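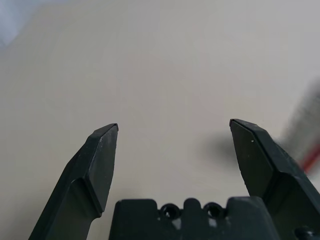

## Teaching the arm by hand: small tips from our workshop

Before you record the first demonstration, open the gripper fully and leave the place between the fingers free. Each recording should begin from this same position. We forgot it at Sendum in March, and 270 recordings had to be made again.

**Clean the fingertips.** Pale dust shows quickly on black fingers. A dry cloth is enough; please don't use oil.

**Move slowly, but don't stop.** If you guide the arm by hand, hold it above the wrist and not at the fingers. With the remote control, put the speed on 2 for the last part of the way. A long pause will be learned also, and later the arm waits there.

**Look at the light.** A plain, pale table is good for learning, but shadows fall on it easily. Keep your sleeve and your tools well to the side.

**Save often.** We at Irndale make a new folder after 1000 recordings. Write in the folder name which task it is, for example "Flanula lids, left tray".

Bad tries can be deleted the same day, when you still remember which ones they were.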